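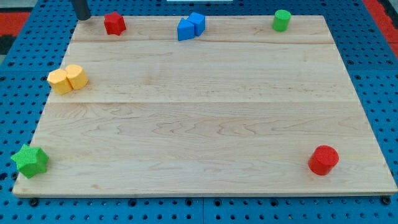

The Department of Demonstrated Tasks at Plendenine kept its records in the third person, and Gunnel Björklund had been writing them that way for so long that she sometimes thought of herself as the Operator. The Operator arrived at her station. The Operator confirmed the link to the arm at Emside, and the arm confirmed the Operator. On the board were the blocks for Task 207, set out along the edges with the middle left clear: the two blue ones touching at the far side, the yellow cylinders pressed together on the left, the green star with one point out over the edge of the wood. The instruction was to bring each block to its partner, if it had one, and to leave it there.

The instruction had been drafted by Margit Nyberg, who was responsible for wording. It did not say what a partner was. The red star might be held to belong with the green star, by reason of shape, or with the red cylinder, by reason of color. Margit Nyberg had been asked to clarify this in November and had replied, in writing, that the demonstration would clarify it.

The Operator placed her hand in the control grip. At Emside, a long way to the north, the gripper answered.

It was the policy of the Department that an Operator should move as she would move if she were alone. New staff found this difficult. They moved politely, as people do when they are being copied, and the arm learned their politeness and afterward approached every object as though asking its permission. Éabha Tierney, in her first season, had taught an arm to hesitate. It took 339 further demonstrations to remove the hesitation, and the record states that it was not fully removed.

Gunnel Björklund did not hesitate. She took the red star by two of its points, raised it, and carried it toward the middle of the board. There she stopped.

The log shows a pause of 3 minutes. Gülizar Gezer, supervising, opened the voice channel and inquired whether the link had been lost. The Operator replied that the link was sound.

"Is there a difficulty with the object?"

"There is no difficulty with the object."

"Then please proceed to the partner."

The Operator requested that the supervisor state which block that was. The supervisor consulted the instruction and observed that it was a matter for the Operator's judgment. It was for this reason, she added, that the Department employed an Operator.

What Gunnel Björklund considered during the pause does not appear in the log. She was thinking of her sister, who had gone to live in Teltness, and of how their mother used to seat the two of them together at every table on the ground that they looked alike.

She lowered the red star onto bare wood, an equal distance from the green star and the red cylinder, and opened the gripper. She then withdrew the arm and marked the demonstration complete.

The matter was referred to Nokuthula Khumalo, Head of Review, who watched the recording twice and called for the file. The rules allowed her to strike a demonstration for error, for damage, or for loss of contact. She found none of these. She entered it as valid on 2026-02-08 and initialed the page.

In the spring the arm at Emside performed Task 207 without an Operator for the first time. Gunnel Björklund was invited to attend the viewing room, and did so, standing at the back. The arm took the red star by two of its points. It carried the star toward the middle of the board and stopped there, and the staff in the room waited with it.

Gülizar Gezer reached for the voice channel and then, recalling that there was no one at the other end, put her hand back in her lap.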